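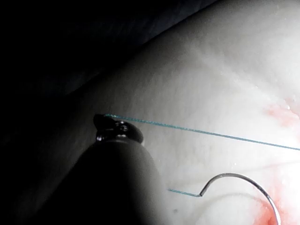
Knots slide loose on practice pad, teal thread

Ajith Sastry
Viewed 181 times, 2 answers

I've been practicing interrupted stitches on a Handero pad since April and my knots won't stay put. The first throw looks fine, then when I start the second one the loop opens back up and the edges of the cut drift apart. By the time I finish the knot there's a gap under it. If I pull harder to close the gap the thread cuts into the pad and leaves a tear next to the hole.

I'm using the teal braided thread that came with the pad, on a curved needle. I put in 7 stitches per cut and usually two of them hold the edges together properly. The rest look closed until I poke them.

Things I've tried so far: shorter tails, longer tails, wiping the pad down first, going slower. Longer tails were easier to grab but I kept catching them in the next loop. Is this the thread, the pad, or me? 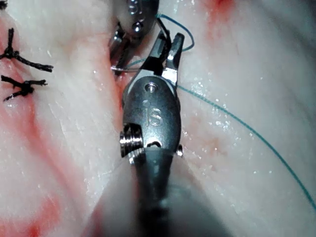
Jaws open, screw and IS lettering on the housing

Vignesh Kulkarni

Mostly the first throw. Wrap twice on the first one and once on the second, with the second going the opposite way. The double wrap has enough friction to sit still while you set up the next throw. If you do both throws in the same direction you get a granny knot, and that will slide no matter how many you stack.

Also check which way you pull. Your two ends should leave the knot flat and in opposite directions, across the cut. If you lift up while you tighten, the first throw comes loose every time.

Last thing, don't cut the tails until the third throw is down. I leave mine long and trim the whole row at the end. 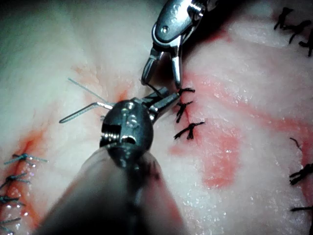

Thread color helped me more than anything when I had this problem. I was losing track of which end I had and crossing the wrong way on the second throw. If you have a black strand and a teal one in the same view, like here, you can tell at a glance which piece you're holding. With two ends of the same teal it's guesswork, at least for a beginner. You can mark one end with a pen if you only have the one color. Let it dry before you use it or it comes off on the pad. The Gradano pads stain worse than the Handero ones.

I don't agree about leaving every tail long. Fine for the top stitch, but further down the row they get in the way.

Posted by rafferty_2

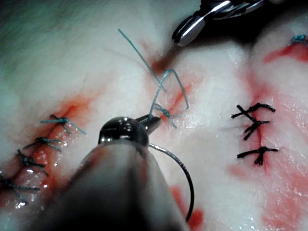 Jusis Suture Practice Club | Help board

Ajith Sastry

Thanks both. The double wrap fixed most of it. I had been doing both throws the same way without noticing. I still get an open loop if I tighten with the jaws too close to the knot, so now I put the knot down on the cut first and then pull the ends out to the sides.

I did four in a row that stayed closed when I poked them. Haven't tried the pen yet. Does anyone know if the Gradano pads tear less? Mine is getting pretty ragged along one cut.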